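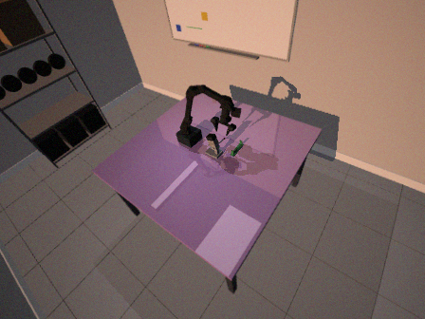
# Mokudix Tabletop Sim - data card

Simulated pick episodes for training a grasp policy. One arm, one purple table, two objects per episode. Maintained by Kobe Groen at Silluris.

## Contents

- 187 episodes, all rendered, no real footage
- 7 camera placements
- Joint angles and gripper state logged at every step

## Collection

Episodes were driven by hand from the Vesley console. The operator brings the open gripper over the taller object, then closes on it. The small green object stays close by as a distractor - its pose is reset between episodes.
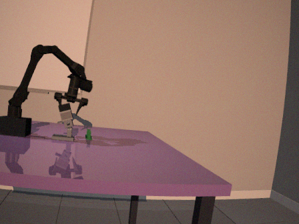 Low camera placements pick up strong reflections in the tabletop. We left them in. If your model reads them as extra objects, lower the gloss value in the scene file and render again.

## Known problems

Arm shadows are harder than in a real lab. Episodes recorded before July lack wrist torque.

Comments (2)

degraaf_sim: Is torque in the same units as the De Graaf set?

kgroen: Yes, newton meters.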